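Sharing a work table: where do drinks and loose cables go?
Posted by Iona Ritchie in Home & Desk

We have one light wooden table for everything. Right now it has my laptop, a tablet, a keyboard, a pile of black cables, a tote bag and a water bottle on it, and I'm tired of moving things every time I need to write something down. I don't want to drill into the table and I can't spend much. What do other people do?

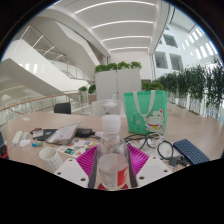 Nelu Jitaru
Start with the water, the cables can wait. I lost a keyboard two years ago to a half glass of juice and it never typed the letter N again. Pick one spot for drinks and keep it there, on a mat with a bit of texture so the bottle doesn't slide. Silicone is good, you can rinse it in the sink. Keep the cap screwed on between sips. If you can stand to have the drink on a stool next to you, do that, but I never stuck with it myself.

For the cables, unplug all of them and only put back what you used this week. The rest go in a bag. You already have a tote, so use that and hang it by the handles on the back of a chair. It takes up a lot of table standing up.

Lajos Vörös
just get a bigger table

Els Verstraete
I'd do the cables first. They are what makes a table feel full, even when there is free space.

Coil each one loosely, a bit wider than your hand, and close it with a strip of hook and loop tape. Don't wrap them tight around the charger, it wears out the end where the cord goes in. Put a bit of masking tape on each plug and write what it belongs to. I did 18 of them in one evening and found 2 that fit nothing we own.

Then get a power strip off the table. Mine is a Fladmont with a flat plug and it sits on the floor behind the table leg. Adapters go down there too, and only the thin ends come up. A binder clip on the table edge holds them so they don't fall back down - no drilling, and it comes off when you need the table for dinner.

Small things like cards, USB sticks and stickers get one shallow tray. When the tray is full, something has to leave.

I don't agree about hanging the bag on the chair if it's a light chair. Mine tipped over with a library book and a full bottle in it. A hook on the door works better.

Nelu Jitaru
Fair point on the chair. Mine is a heavy one.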